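Liste de contrôle - chambres meublées, site Bromaslow
Passage du 2021-08-11
Établie pour Bruller Hébergement, à remplir à chaque changement d'occupant

1. Accès et circulation
Porte d'entrée, serrure, entrebâilleur : conforme.
Passage libre entre la porte et la fenêtre : conforme.
Seuil : conforme. La barre vissée en mars tient bien.
Plan d'évacuation : conforme, version à jour.

2. Détection et électricité
Détecteur de fumée, bouton test : conforme. Pile à remplacer au prochain passage, le voyant clignote lentement.
Prises : une prise à refixer côté fenêtre. Ne pas y brancher d'appareil en attendant.
Multiprise : à retirer. Modèle sans interrupteur, non admis dans les chambres. La puissance cumulée ne doit pas dépasser 2 000 W par circuit, c'est rappelé dans le règlement remis à l'arrivée.
Lampe de chevet Frei : conforme, cordon en bon état.

3. Fenêtre et aération
Limiteur d'ouverture : conforme, 10 cm au maximum.
Poignée : dure à manœuvrer. À graisser.
Grille d'aération : poussiéreuse, nettoyage à prévoir avant l'automne.

4. Lit et literie
Le contrôle du lit se fait avant la remise en place de la couette et des oreillers. Le linge et les vêtements restés sur le matelas sont mis de côté, puis on vérifie la tenue du drap-housse aux quatre coins. Un drap trop juste remonte pendant la nuit et découvre la protection.

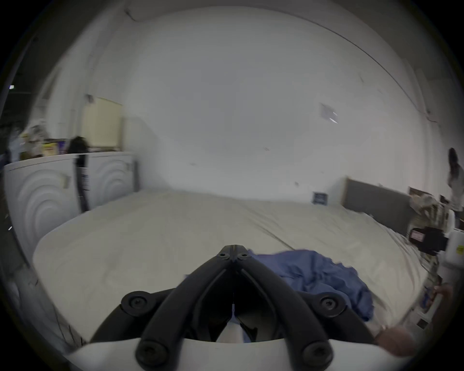
Drap-housse crème : à retendre côté droit, où il plisse un peu. Le côté gauche est bien lisse. Pas de remplacement demandé.
Tissu bleu laissé en boule sur le lit : à plier et à ranger. S'il s'agit d'un vêtement, le déposer au bureau avec le numéro de la chambre.
Tête de lit grise, liseré en bois clair : garnissage à aspirer. Passer la main le long du bois pour repérer d'éventuelles échardes.
Mur côté tête de lit : contrôler la fixation du petit carré bleu foncé. Rien de lourd ne doit être accroché près du couchage.
Plus haut sur le mur, petit rectangle gris : à vérifier avec un escabeau. Si c'est du papier ou de l'adhésif, le décoller sans arracher la peinture.
Sommier Zarkau : pieds serrés, lattes en place. Charge admise 130 kg par couchage, étiquette lisible.
Matelas : à retourner tête-bêche. Couture saine, aucune trace de punaises dans les angles ni sous les poignées.

5. Rangements
Armoire fixée au mur : conforme.
Étagère haute : conforme, vide.
Tiroir du bas : sort de son rail quand on tire fort. Butée à remplacer.

6. Suites à donner
Prise côté fenêtre et butée de tiroir : service technique, sous 10 jours.
Literie, aspiration, grille : équipe d'entretien, avant la prochaine arrivée - la chambre peut être attribuée sans attendre la grille.
Poignée de fenêtre : au prochain passage, avec la pile du détecteur.

Avis général : favorable avec réserves. La chambre reste en service, prise condamnée par un cache jusqu'à réparation.
Feuille à conserver dans le classeur du bureau, copie au service technique.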